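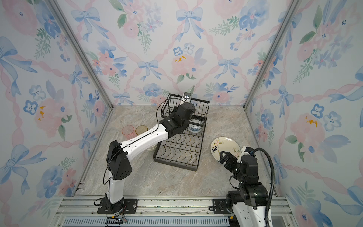
Zatevo, 15 February 2025

Pasten Spanish Vocabulary, Book 2 — back in stock

Second printing now in. Same content as the first, better paper, and the missing page numbers in the index are sorted. If you've got the first printing you don't need this one.

Book 2 follows straight on from Book 1. For learners who can get through a simple chat and read short notes but run out of words fast. Home, shops, work, health, travel, the post office, complaining about the neighbours. 200 pages, paperback, two colours inside. Almost 3000 words and set phrases all told, incuding the ones carried over from Book 1 for revision.

Written by Gudrun Teuber, who has taught evening classes for years and it shows. Lots of writing by hand. Very little grammar talk. If you want verb tables get the Garcia verb cards as well, sold separately, see further down.

How it's set out

Each unit opens with a word list by topic. Spanish on the left, a blank line on the right for your own language. No translations printed on the page — they're at the back, in order. Some people hate this. Gudrun won't budge.

After the list, short exercises. Gap fills, matching, odd one out, then a short text to read and a few lines to write yourself. Kitchen and household words come early, with a decent page on washing-up and laying the table (el plato, el cuenco, el escurridor, secar, fregar). Fregar and lavar get a box of their own. Latin American words are marked with a small star where they differ from Spain, not every country, just the ones you're likely to meet.

Every few units a revision section. Crosswords, mostly. Answers to everything at the back except the free writing. 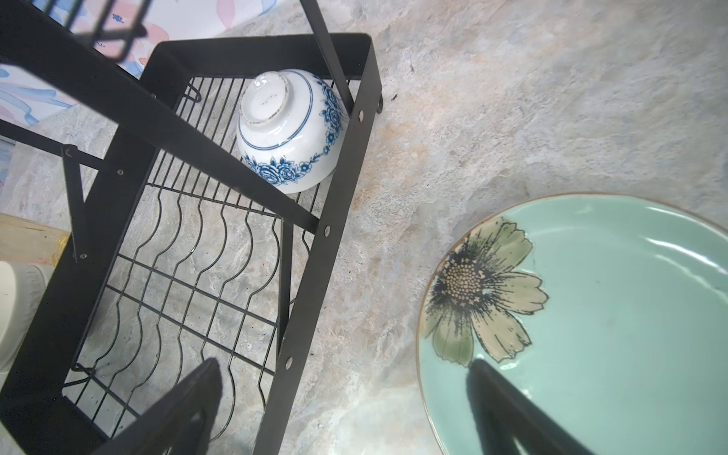
Photo: Sofia Barros

Audio

200 clips, free to download with the code inside the back cover. Word lists read slowly, then at normal speed. The reading texts as well. Two voices, one from Spain and one from Colombia. MP3 only, no app and no plans for one. Codes can be used again if you change your computer, just sign in with the same email.

Please don't buy a used copy and then write to us for a new code. We can't do it.

Who it's for

Adults and older teenagers, on their own or in a class. Works alright with any main coursebook, it isn't tied to one. Not an exam book. There's nothing in here on timing or mark schemes, and the word choice doesn't follow any board's list. For exam practice look at the Grarnov reading papers instead.

Teachers: you may copy the revision sections for your own group. Not the rest. The teacher's notes are a seperate PDF, free, ask by email and say which school.

Delivery and returns

Ships flat in a card mailer. Orders in by noon go the same day if we're not at a fair. Returns accepted if unmarked, and that means no pencil either. Damaged in the post — send a snap of the cover and the packaging and we'll post another.

Class sets: price depends on how many, write first. Bookshops get the usual trade terms.
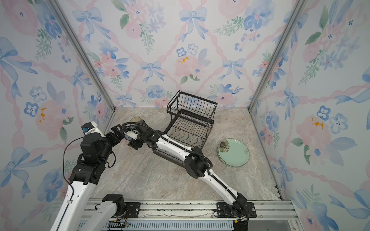 Black wire rack, green plates

Goes with

Pasten Spanish Vocabulary, Book 1. Still the first printing, a few slightly rubbed covers going cheap, mention it when you order.
Garcia verb cards. Boxed, regular verbs on one colour, irregular on the other. Out of stock just now.
Grarnov reading papers, lower level. Loose sheets in a folder with answer key.

Book 3 is due in April. Cover not final. No advance orders yet so please don't send money.

Corrections to the first printing: unit on health, la tos is feminine, we had it as masculine in the list (right in the exercise). Unit on travel, answers to the matching task are one line out. Both put right in this printing.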